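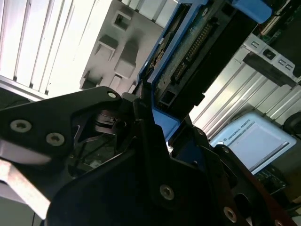

Kadir Oral fragt, warum seine Oma nach so vielen Jahren in Zarnau immer noch "Eschule" sagt, wenn sie "Schule" meint, und "Esport" statt "Sport", und ob man so etwas jemals wieder loswird. Er selbst sagt beides ganz normal, schreibt er, und dabei hat die Oma ihm doch das Sprechen beigebracht!

Lieber Kadir, über deinen Brief haben wir uns sehr gefreut, und weil noch mehr von euch in letzter Zeit etwas Ähnliches wissen wollten, nehmen wir uns heute einmal richtig viel Zeit dafür. Also setzt euch gemütlich hin, holt euch vielleicht noch einen Kakao, und dann geht es um den Akzent.

Was ist überhaupt ein Akzent?

Wenn jemand eine Sprache spricht und man dabei ein wenig hört, dass er mit einer anderen Sprache groß geworden ist, dann sagt man: Er hat einen Akzent. Die Wörter können alle stimmen, die Sätze auch, und trotzdem klingt es ein bisschen anders. Vielleicht rollt das R so schön wie ein kleiner Motor. Vielleicht ist das H am Anfang von "Haus" ganz verschwunden, so dass es sich anhört wie "aus". Vielleicht geht die Stimme am Ende vom Satz nach oben, wo ihr sie nach unten fallen lasst.

Einen Akzent hat übrigens jeder Mensch. Das glaubt man erst nicht, weil man seinen eigenen nicht hört. Aber fahrt einmal von Zarnau nach Grolen und kauft dort beim Bäcker ein Brötchen, dann merkt ihr schnell, dass die Leute dort finden, ihr sprecht komisch (und ihr findet natürlich, die Leute dort sprechen komisch). Und wenn ihr irgendwann in London oder in Madrid ein Eis bestellt, hört die Eisverkäuferin wahrscheinlich nach drei Wörtern, dass ihr aus einem Land kommt, in dem man Deutsch spricht.

Babys haben sehr offene Ohren

Auf der Welt gibt es Tausende von Sprachen, und jede sucht sich ihre Laute anders aus. Manche Sprachen kommen mit wenigen Lauten aus, manche haben sehr viele. Es gibt Sprachen im Süden von Afrika, in denen mitten im Wort geschnalzt wird, so wie ihr vielleicht mit der Zunge schnalzt, wenn ihr ein Pferd nachmacht. Und es gibt Sprachen wie das Chinesische, in denen dieselbe Silbe etwas ganz anderes bedeutet, je nachdem, ob die Stimme dabei hoch bleibt, steigt oder fällt.

Ein Baby weiß ja noch nicht, in welcher Sprache es landen wird. Deshalb passt es am Anfang auf sehr viele Unterschiede auf, auch auf solche, die in seiner Familie gar nicht vorkommen. Forscherinnen und Forscher haben das mit kleinen Spielen herausgefunden, bei denen Babys zum Beispiel den Kopf drehen, sobald sich ein Laut ändert. Schon im ersten Lebensjahr fängt das Gehirn dann aber an zu sortieren. Es merkt: Aha, diese Laute höre ich jeden Tag, die brauche ich. Und die anderen höre ich nie, auf die muss ich nicht so achten. Das ist klug von ihm, denn so kann es die wichtigen Laute viel schneller verstehen.

Nur hat die Sache einen Haken, wenn man später eine andere Sprache lernt. Dann kommen plötzlich Laute daher, die das Gehirn längst in eine große Schublade zusammengeworfen hat. Viele Menschen, die mit Japanisch aufgewachsen sind, finden es zum Beispiel schwierig, L und R auseinanderzuhalten. Im Japanischen gibt es dafür nämlich nur einen einzigen Laut, der ein wenig dazwischenliegt. Und wenn ihr jetzt denkt, das sei doch babyleicht, dann lasst euch einmal von jemandem aus Polen die verschiedenen Sch-Laute vorsprechen. Uns in der Redaktion haben danach die Ohren geraucht!

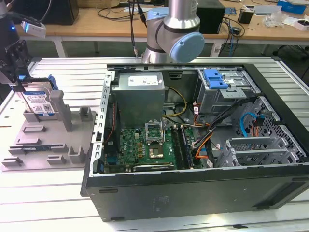 Kann man eine Sprache auch als Erwachsener noch ganz ohne Akzent lernen?

Das schaffen nur wenige Menschen, und sie müssen dafür meistens sehr viel zuhören und sehr viel üben. Ein kleiner Rest bleibt bei den allermeisten. Wer als Kind anfängt, hat es mit der Aussprache oft leichter, aber verstehen, erzählen, Witze machen und Bücher lesen kann man in einer neuen Sprache in jedem Alter lernen.

Auch die Zunge hat ihre Gewohnheiten

Mit dem Hören allein ist es nämlich noch nicht getan. Zum Sprechen braucht ihr die Zunge, die Lippen, den Kiefer, den Gaumen und die Stimmbänder, und die müssen alle blitzschnell zusammenarbeiten. Das haben sie jahrelang geübt, ohne dass ihr etwas davon bemerkt habt. Ihr denkt ja auch nicht darüber nach, wie ihr die Treppe hinuntergeht.

Probiert einmal etwas aus. Sagt langsam "ich" und dann langsam "ach". Das schreibt man beide Male mit CH, aber spürt ihr, wo die Zunge ist? Bei "ich" wölbt sie sich vorne nach oben, und die Luft zischt darüber weg. Bei "ach" rutscht alles weiter nach hinten und es kratzt ein bisschen im Hals. Wer Deutsch neu lernt, muss beides üben und auch noch merken, wann welches dran ist. Das ist ganz schön viel verlangt für zwei so kurze Wörter.

Und jetzt andersherum: Das englische Wort für "danke" fängt mit einem Laut an, bei dem die Zungenspitze zwischen den Zähnen hervorguckt. Im Deutschen darf sie das nicht, da bleibt sie brav dahinter. Darum sagen viele von uns lieber "senk ju", und in England schmunzelt man darüber. Noch heimlicher ist die Sache mit dem Wort "dog" für Hund. Im Deutschen werden D, B und G am Ende eines Wortes hart gesprochen, "Hund" klingt am Schluss genauso wie "bunt". Diese Gewohnheit nehmen wir mit ins Englische, und schon wird aus "dog" ein "dock".
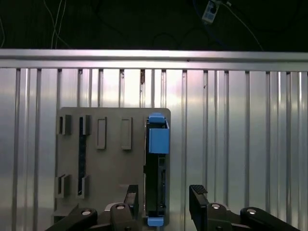
Ausgabe 16, Seite 287

Was ist nun mit der "Eschule"?

Damit sind wir endlich bei Kadirs Oma. Es gibt Sprachen, in denen am Anfang eines Wortes nicht gern mehrere Mitlaute dicht nebeneinanderstehen. Im Spanischen ist das bei S und einem zweiten Mitlaut so: Die Schule heißt dort "escuela" und der Stern "estrella", immer mit einem kleinen E davor. Im Türkischen mogelt man gern ein kleines I dazu, und der Bahnhof heißt "istasyon". So ein Selbstlaut am Anfang ist wie eine kleine Stufe vor der Haustür. Man kommt bequemer hinein. Welche Sprache deine Oma als Kind gesprochen hat, lieber Kadir, hast du uns nicht verraten, aber beim "Esport" könnte es gut so eine Stufe sein. Bei der "Schule" hört man am Anfang im Deutschen zwar nur einen einzigen Laut, geschrieben sind es aber drei Buchstaben, und vielleicht nimmt deine Oma die Stufe dort einfach aus Gewohnheit mit.

Und warum hast du ihn nicht, ihren Akzent? Kinder hören ja nicht nur einem einzigen Menschen zu. Du hast im Kindergarten zugehört, auf dem Spielplatz, beim Fernsehen und später in der Klasse, und besonders gern machen Kinder andere Kinder nach. Aus all den Stimmen zusammen hat dein Gehirn sich sein Deutsch gebaut.

Jede Sprache hat ihre Melodie

Summt einmal einen Satz, ohne die Wörter zu sagen. Zum Beispiel: "Heute gibt es Nudeln mit Tomatensoße." Ihr merkt, dass da richtig eine kleine Melodie drin ist, mit hohen und tiefen Tönen und mit Stellen, an denen man kräftiger draufdrückt. Im Deutschen drücken wir bei vielen Wörtern vorne drauf: NU-deln, TEL-ler, GA-bel. Im Französischen liegt das Gewicht eher am Schluss einer Wortgruppe. Deshalb klingt es so weich und hüpfend, wenn jemand aus Frankreich Deutsch spricht, auch wenn jeder einzelne Laut stimmt. 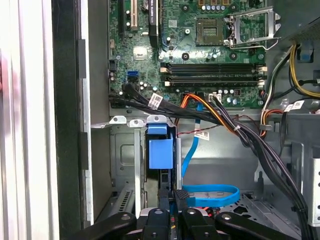 Blick in einen geöffneten Computer

Ist ein Akzent etwas Schlechtes?

Nein, überhaupt nicht, und das möchten wir ganz laut sagen. Wer mit Akzent spricht, kann mindestens noch eine andere Sprache oder eine andere Mundart, und das ist doch eine tolle Sache. Es ist sehr unangenehm, wenn man sich endlich traut, etwas zu sagen, und dann kichert die ganze Reihe. Viele sagen danach lieber gar nichts mehr, und dann lernen sie auch nichts mehr dazu. Wenn ihr etwas nicht verstanden habt, fragt freundlich nach. Wenn jemand von euch wissen möchte, wie man ein Wort ausspricht, dann sprecht es langsam vor, aber bitte nicht wie mit einem Baby.

Ein Spiel für zwei oder mehr

Sucht euch ein Kind, eine Nachbarin oder einen Opa, der eine Sprache kann, die ihr nicht könnt. Lasst euch ein Wort vorsprechen, das besonders schwer ist. Zuerst hört ihr nur zu, dreimal hintereinander, mit geschlossenen Augen. Dann schaut ihr auf den Mund: Sind die Lippen rund oder breit? Sieht man die Zunge? Erst danach sprecht ihr es nach. Anschließend wird getauscht, und ihr sucht ein gemeines deutsches Wort aus. Wir empfehlen "Eichhörnchen", "Streichholzschächtelchen" oder, für die ganz Mutigen, "Pfützenpfropfen" (das haben wir uns selbst ausgedacht, es ist aber wirklich furchtbar schwer).

Schreibt uns gern, welches Wort bei euch zu Hause den größten Knoten in die Zunge gemacht hat. Die lustigsten drucken wir im nächsten Heft ab.

Text: Gertraud Holzer
3. März 2020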